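From: Lorena Ojeda
To: Flonville Film Night list
Subject: Re: Which Riquelme picture for February?

Hi all,

Sorry for the slow reply, I had 139 unread messages from this list alone. Two snaps first, then my vote.
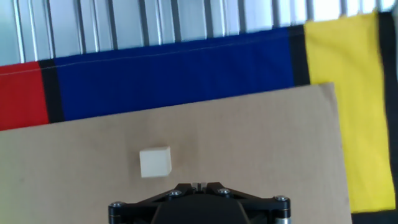
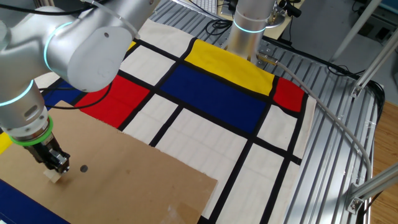
The little pale block on the cardboard, two views.

Cormac Scanlon wrote:
> I still say we open with Kultelwood. It's her best known part and
> people will turn up for it. The later stuff is slow going, and I
> don't think Jivness even has a decent print.

Cormac, I love Kultelwood too, but we've shown it twice! And she's only in it for the first half hour before the story wanders off to the brother. If we're doing an Elba Zúñiga season I'd like people to see her carry a whole picture, and for me that means Jivness. She was fresh off six years of TV by then and you can feel her slowing everything down — the long train station bit with Ulises Ledesma is practically silent and I could watch it all day.

On the print: Raghavendra has seen the restored one and says the sound is fine, a bit thin in the second reel. The rental is 825 for the one night, or 727 if we take the matinee slot. I'd go for the matinee, personally. Doors at 2 pm, same as last time?

Also, does anyone still have the old program notes from the Riquelme evening? I lent mine out (Cormac, was it you?) and there was a good bit in there about her stage years that I'd like to borrow from.

Could go either way on the short beforehand. Let me know by the end of the month and I'll call the distributor.

Lorena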